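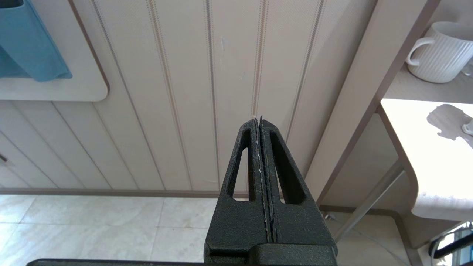
Chapter 6
Colour on Large Surfaces

When people choose a colour for a room, they usually begin with the curtains or the sofa, and they leave the walls for the end. In this chapter we go in the opposite direction. The walls are the largest surface that the eye meets, and they change the look of everything which is placed before them. A beige wall, as in the photograph at the head of this chapter, makes a dark object look darker and its outline very clear. Put the same object before a navy wall and the outline becomes weak, especially in December, when the daylight is short.

Beige is often called a colour without character. I do not agree with this opinion. Under the name beige the paint shops sell many mixtures, some of them pink, some yellow, some nearly green, and a person who buys one from a small paper card may be surprised in the evening. In my first flat in Elstead I painted the living room in a shade called Cesance. At noon it looked like warm sand. At six o'clock, with the lamp on, it was the colour of weak tea, and my sister Eyerusalem Gudeta asked me if the wall was ill.

The chapter has two parts. Sections 6.1 to 6.3 treat the undertone, that is, the second colour which hides inside the first one. You will learn to find it with a sheet of white paper and a north window. Sections 6.4 and 6.5 treat contrast between the wall and the things in front of it, and they use the plans of Prandwood House, a former school with 14 rooms.

Before you continue, please paint a test board with any beige you can obtain and let it dry until tomorrow. Keep it near you while you read. Exercise 23 asks you to look at it again by lamplight, and the result is difficult to imagine from words only.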